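Lotstead Trail and Town Listings

README for the visitor listings data, release 11

What this is

A set of plain tables listing places a visitor can go in and near the hill town of Coltenero: viewpoints, walks, springs, chapels, small museums, inns, guesthouses, bus stops and parking areas. It was put together for the Lotstead travel pages and is now shared so that other guide writers, map makers and students can use it.

The release has 424 listings. Every listing is one row in the file places.csv. The other files hang off that one by the place_id column.

The first version was typed up by Philomena Duggan from a stack of printed leaflets and her own walking notes. Randi Hovland turned it into proper tables and wrote the checking script. Giuliana Guzmán handles the Italian names and the lodging rows. Questions about the walks go to Bláthnaid Tully.

Last updated October 20, 2019.

Files

places.csv - one row per place, with name, type, location and a short description.

walks.csv - one row per walk, with start point, end point, length, climb and surface.

hours.csv - opening hours by season. A place with no row here is open ground with no gate.

lodging.csv - extra columns for inns, guesthouses and rooms to let.

transit.csv - bus stops and the routes that serve them. Timetables are not included.

names.csv - other spellings and older names for the same place.

CHANGES.txt - what was added, fixed or dropped in each release.

check.py - reads all the tables and reports missing or badly formed values.

All tables are UTF-8, comma separated, with a header row. Text that contains a comma is in double quotes. Empty means unknown. We do not use "N/A" or a dash.

Columns in places.csv

place_id - a short code that never changes, even if the place is renamed. Codes of closed places are not used again.

name - the name on the sign at the site. If there is no sign, the name people in town use.

type - one word from the list in the next section.

lat, lon - decimal degrees, taken at the main entrance or, for a viewpoint, at the spot where you stand to look.

elevation_m - meters above sea level, read from the survey map and not from a phone.

fee - yes, no or empty. Prices change too often to be worth storing.

step_free - yes, partly, no or empty. "Partly" means you can get in but not everywhere. The notes say where it stops.

description - one to three sentences, 1000 characters at most.

checked_by - initials of the last person to visit.

Place types

viewpoint, walk, spring, chapel, museum, inn, guesthouse, food, shop, bus, parking, picnic.

A place gets one type only. Where two would fit, choose the one a visitor would go there for. The old mill on the Zirko road has a shop in it, but people go for the mill, so it is listed as a museum. The Jaber inn serves lunch to anyone who walks in, and it stays an inn.

How the data was collected

Most rows come from a visit. The person visiting fills in a one-page form, takes the position at the entrance, copies the opening hours from the door and writes a draft description. A second person reads the form before it goes into the table. If the two disagree, the place is visited again or the value is left empty.

Walks are done end to end in the direction described. Length comes from the recorded track. Climb comes from the survey map, which gave steadier figures than the track did on the wooded slopes below the ridge. Walking time is left out on purpose. The times on the leaflets differed so much that we could not see what pace any of them had in mind.

Lodging rows were filled in by Giuliana from visits and phone calls. Hosts were told what would be published and could ask to be left out. Several did, and their rows were removed in full, including the other spellings in names.csv.

Descriptions were written fresh. Nothing was copied from the leaflets, from booking sites or from review sites.

Columns in lodging.csv

place_id - matches places.csv.

rooms - number of rooms let to guests. Not beds.

season - year_round, summer or by_request.

meals - none, breakfast, half_board or full_board.

bath - private, shared or both.

supplied - free text on what guests find in the room or can ask for at the desk, such as towels, soap, a kettle or spare blankets.

pets - yes, no, ask or empty.

parking - on_site, nearby, street or none.

The supplied column is the least even part of the file. Some hosts gave a full list and others said "the usual." Where the answer was "the usual," we left the cell empty. Small toilet items are entered as the host named them, so one row may say "brush and comb" and another "toiletries." Please do not count these as different levels of service.

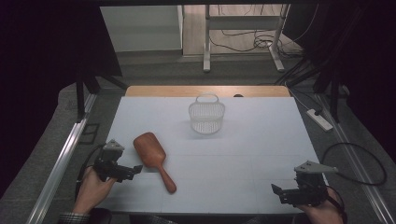 Known problems

Opening hours for chapels are weak. Many are opened by a neighbor who holds the key, and the hours on the door may be years old. These rows have the word "key" in the notes column of hours.csv. Ask in the village before making a special trip.

The east side of the valley is thin. We had fewer people able to walk there, and the road past Zirko was closed for repairs during most of July. Expect missing picnic spots and springs on that side.

Springs are listed by location only. The data says nothing about whether the water is safe to drink. Do not add a drinking water symbol to a map on the strength of this file.

Two viewpoints share the name Belvedere. They are different places on different hills. Join on place_id and not on name.

Some bus stops have no sign on one side of the road. The position given is for the signed side. The notes in transit.csv say which direction that serves.

The step_free column was filled in by people who do not use a wheelchair, apart from the rows marked SA. Shona Ashby checked those herself, and they can be trusted more than the rest. We would like more checks of this kind.

Positions in the old town can be off by up to 100 feet where the lanes are narrow and the walls are high. That is enough to put a guesthouse on the wrong street. The street address in the notes is the better guide there.

Good uses

Printed guides, walking maps, day trip planners, school projects on tourism or mapping, and checking other listings for missing places.

Uses to avoid

Do not use the file for mountain rescue or emergency planning. Tracks were recorded in fair weather on a single day each.

Do not use it to rank inns and guesthouses. There are no ratings in it, and the number of filled cells tells you how talkative the host was and little else.

Do not use it to measure how busy places are. We did not record visitor numbers.

Running the check script

You need Python 3 and nothing else. Put check.py in the same folder as the tables and run:

python check.py

It prints one line per problem, with the file, the row and the column. A clean run prints "ok" and the number of places read. Warnings about missing elevation can be ignored for bus stops.

If you open the tables in a spreadsheet program, check that it has not changed the place codes. Some codes look like dates (MAR-4 is a market stall, for one) and get rewritten without any warning. Import the place_id column as text.

Sending corrections

Send one message per place, with the place_id, the column, the old value and the new one. Say how you know - a visit, a phone call, a notice on the door. Corrections without a source are kept in a list and looked at the next time one of us is nearby.

Photos of signs and opening hours are welcome. Please do not send photos of guests or of the inside of anyone's home.

New places are accepted if they can be reached on foot or by car from Coltenero and back in one day, and if the public can enter at least part of the year. Private gardens are accepted only with a note from the owner.

Terms

You may copy, change and share the tables, including in paid products, as long as you credit "Lotstead Trail and Town Listings" and give the release number. If you change any values, say so. The descriptions may be shortened but should not be reworded in a way that changes what they claim.

The tables come with no guarantee. Gates get locked, inns close and paths wash out.

Changes in this release

Added the bath column to lodging.csv.

Split the ridge walk into two rows at the Jaber turnoff, since most people do only the lower half.

Fixed swapped lat and lon values in the transit table.

Removed the cable lift rows. The lift has not run for two seasons.

Changed "hostel" to "guesthouse" throughout, at the hosts' request. The old type is kept in names.csv for anyone matching against earlier releases.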